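Ratings notebook, kicker and punter pass

Carried over from the last entry: the roster file is merged and has 2,648 players in it. Tharindu fixed the duplicate IDs by hand. Two punters were still listed as long snappers and I moved them back. Kick power is on the old scale for everyone who came in from the second import, so don't compare those numbers to anything until they are converted.

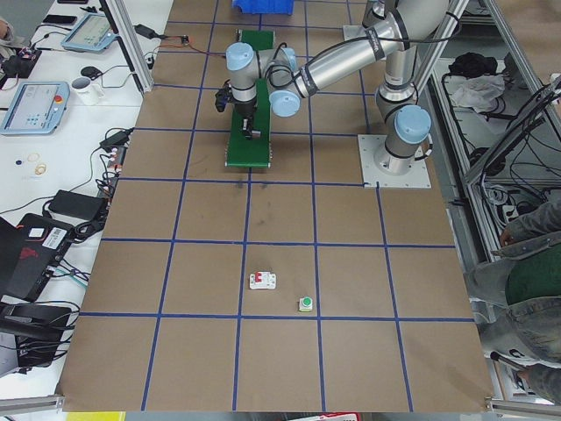 Farnville, October

Converted the scale in the morning. The top end looked wrong at first, with every kicker in the league above 90, and I had the divisor upside down. Reran it and the spread is back to what we had last season.

Main question today was how to split power from accuracy. Right now a kicker who misses from long range loses accuracy, even if the ball was straight and came down short. Dilruba wants short misses charged to power only. I agree for anything past 50 yards. Inside that, a short miss is usually a bad hit and should cost accuracy too.

We have 1,066 field goal tries with a miss direction written down. The rest only say "no good." Hala is going through the game notes to see if more can be filled in. Blocks are out of the set entirely.
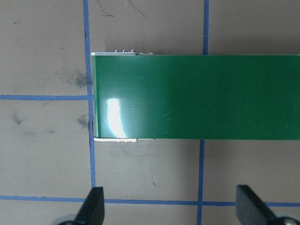 *Green surface, glare near the left end.*

Ran the split version against the old one. Most kickers moved a point or two. The biggest change was the Plonumura rookie, who went from 71 to 77 in accuracy. He had a lot of long tries in the wind and most of the misses were short. I think 77 is fair. Morven thinks it is high for someone who hasn't played a full season and would cap rookies. Left it uncapped for now and put a flag in the sheet.

Punters are not as far along. Hang time is missing for all of the Vudska home games, and filling it with the league average makes their punter look ordinary when the return yards say otherwise. Tried leaving those games out,
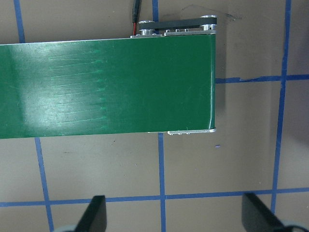
but then he only has 5 games left and the rating jumps every time one is added. Went back to the average and noted it next to his name. Iresha may be able to time the punts off the broadcast copies if we can get them.

Also tried a small weather term. Wind helps the fit, rain does nothing. Kept wind.

To do:

- Hala: miss directions, early weeks first
- Tharindu: lock the ID column so an import can't overwrite it
- Me: kickoff touchbacks, still using the old rule
- Ask Iresha about hang times
- Rookie cap, talk it over with Morven before the sheet goes to Gazi

Sheet saved at 4:40 p.m. as the kicking tab, old version kept behind it.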